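3.2 共用実験台における常置物の配置と天板の使われ方
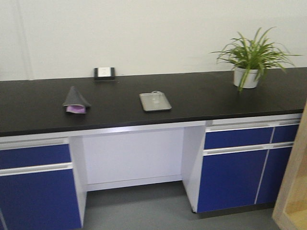
図4 調査対象とした実験台の一例。黒色の天板と青色の収納部を備える。

天板の上に置かれたままの物はすべて片付けの遅れとみなすべきだ、とBegovićは本調査の予備報告に対して述べ、常置物という区分を設けること自体に疑問を呈した。天板は作業のための面であり、作業の終了とともに何もない状態に戻されるのが原則であるという指摘である。この見解は多くの施設の利用規程とも合致しており、軽視できない。一方、規程の文言と日常の使用との間には相当の隔たりがあり、本節ではその隔たりを記述することを目的とする。

本研究では、天板上の物品を「常置物」「待機物」「作業物」に区分した。常置物とは、利用者が交代しても位置を変えずに置かれる物を指し、卓上の電源器具や鉢植えがその典型である。待機物は、次の使用を見込んで天板に残される物であり、布類、トレイ、空の容器などが含まれる。作業物は、記録の時点で利用者が手に取っている物、またはその操作に直接関与している物に限った。区分は物品の種類によって一義的に定まるものではなく、同一のビーカーであっても、使用中であれば作業物、トレイに載せて残されていれば待機物となりうる。そのため、静止画のみからは区分を確定できない場合があり、利用者への聞き取りを併用した。

調査はZaveroおよびOnditardの2施設で行い、11台の実験台を対象とした。記録された物品は延べ1327点である。このうち区分について記録者間の判断が一致しなかった66点は、以下の検討から除外した。

図4の実験台では、鉢植えのオリヅルランが天板右寄りの壁に近い位置にあり、電源コンセントは奥の縁に接する壁面に設けられている。これに対し、金属製の浅いトレイとガラスの小型ビーカーは天板の中央部を占め、その左には畳まれた布がある。奥の縁と壁際を常置物に、手の届きやすい中央部を待機物と作業物に充てるという使い分けは、対象とした他の実験台にも共通して認められた。利用者への聞き取りにおいても、奥の縁は「動かさない物の場所」として理解されており、この理解は規程に明記されたものではなく、利用の積み重ねのなかで形成されたものと考えられる。

トレイの役割については、やや詳しく述べておく必要がある。縁の立ち上がったトレイは、液体がこぼれた際の受けとして導入されることが多いが、調査対象の施設では、天板上に小さな区画を設ける道具としても用いられていた。トレイに載った器具は一まとまりとして扱われ、場所を譲る必要が生じたときにはトレイごと移される。器具が直接天板に置かれている場合、後から来た利用者は一点ずつ移動の可否を判断しなければならず、結果としてその周囲を避けて作業を行う傾向があった。Zirtonの収納指針は器具をトレイ単位で棚に戻す方式を採っているが、本調査では、棚に戻す前の段階においても同じ単位が機能していたことになる。

布類は区分の難しい物品である。清拭に用いる布は、定位置をもつ施設ともたない施設とに分かれ、後者では天板の手前側に置かれる例が目立った。畳まれた布は使用の準備が整っていることを示すと受け取られやすいが、その布が未使用であるか使用後であるかを外観から判断することは困難である。聞き取りでは、この点を理由に、他の利用者が残した布には触れないとする回答が複数得られた。布の定位置を定めることは、天板の面積を確保するという観点に加え、使用の状態を利用者間で共有するという観点からも検討に値する。

鉢植えについては、衛生管理の面から実験台への設置を認めない施設も存在する。設置を許容する場合には、葉の広がりを考慮に入れることが求められる。オリヅルランのように長い葉が弧を描いて伸びる植物では、天板上で実質的に占める範囲が鉢の底面積を大きく上回り、隣接する部分は器具の仮置きにも用いられにくい。本研究では占有面積を物品の上方からの投影によって算出したため、鉢植えの値は底面のみに基づく算出法に比べて大きくなっている。

天板下部の構成も、天板上の配置に影響を及ぼす。図4の型では中央に脚を入れるための開口があり、利用者は着座した状態で中央部を使用することができる。引き出しと扉からなる収納部は左右両側に備わるが、着座位置からの出し入れには姿勢の変更を伴う。聞き取りでは、短時間の離席の際には器具を収納部に戻さず、天板に残すとする回答が300件を超えた。待機物の多くは、こうした短い中断の反復によって生じているとみられる。Begovićの指摘する片付けの遅れは、この部分については妥当する。ただし、常置物の配置にまで同じ説明を及ぼすことは、聞き取りの結果からは支持されなかった。

なお、収納部の開閉頻度は本調査の記録項目に含まれておらず、天板上の待機物との関係については次節で扱う利用者の自己申告に依拠している。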